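Última actualización: agosto
14 comentarios · Compartir

Elogio del trípode pesado

Llevo media vida cargando trípodes por cuestas que no los merecían, y todavía hay quien me para en el sendero para preguntarme por qué no me compro uno de esos de carbono que caben en la mochila del almuerzo. La pregunta es amable, casi siempre viene con una sonrisa, y yo la contesto con la misma amabilidad y con bastante menos aliento del que me gustaría. El mío pesa 2.220 gramos sin la rótula. Lo sé porque lo pesé en la báscula de la cocina, una noche en que estaba decidido a jubilarlo.
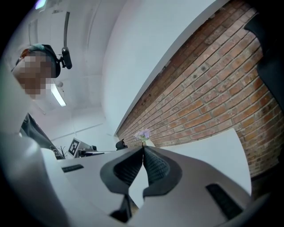 Martina Žukauskas
Fotógrafa de paisaje y colaboradora de opinión

No lo jubilé, claro. Al fin de semana siguiente subí al mirador de Flisside con un modelo ligero que me habían prestado, un Numier de patas finísimas y precioso de ver, y volví con una tarjeta llena de fotos que en la pantallita de la cámara parecían nítidas y en casa, ampliadas, tenían ese temblor pequeño que no se arregla con ningún programa. Hacía viento, es verdad, pero en Flisside siempre hace viento, y yo diría que en casi todos los sitios adonde merece la pena subir un trípode.

Entiendo muy bien el atractivo de lo ligero. La espalda manda, los años también, y un trípode que se queda en el armario no ha mejorado nunca una fotografía (esto me lo repiten mucho y tienen razón). Lo que me cuesta aceptar es que la ligereza se haya convertido en la única cifra de la que hablamos. En el catálogo de Fomo, por ejemplo, el peso viene en letras enormes y hay que bajar hasta el final de la página para enterarse de cuánto aguanta la columna extendida. Me parece un orden equivocado, y me lo parece también cuando el precio llega a los 900 euros.

Luego está el asunto de las cosas que se pueden reparar. A mi trípode viejo le he cambiado dos cierres y una zapata de goma, todo en la mesa del comedor, con una llave allen y la radio puesta. Las piezas me costaron menos que una cena. Con muchos de los modelos nuevos hay que mandar la pata entera y esperar – y esperar, en otoño, es perderse las hayas.
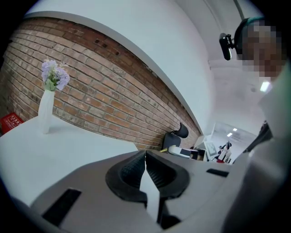
¿Sirve de algo colgar la mochila de la columna central?

Ayuda bastante si la mochila roza el suelo; si queda balanceándose en el aire, con viento puede empeorar las cosas.

Yo la cuelgo casi siempre, con una cinta corta, y aun así procuro no subir la columna. Prefiero abrir un poco más las patas y agacharme, por mucho que protesten las rodillas. Con el 80 mm, que es el objetivo que más uso, cualquier vibración se nota, y disparo con el retardo de 2 segundos incluso cuando tengo prisa porque la luz se marcha detrás de la loma.

No pretendo convencer a quien viaja en avión con equipaje de mano, ni a quien fotografía ciudades y camina todo el día. A los demás, a los que salen del coche y andan media hora hasta el mismo sitio de siempre, les pediría que prueben uno viejo y pesado antes de gastarse el dinero. En las tiendas de segunda mano los hay a montones, un poco rayados, con el nivel de burbuja amarillento y los cierres todavía firmes. El mío duerme junto a la puerta, con barro en las puntas desde la última salida.

Compartido 37 veces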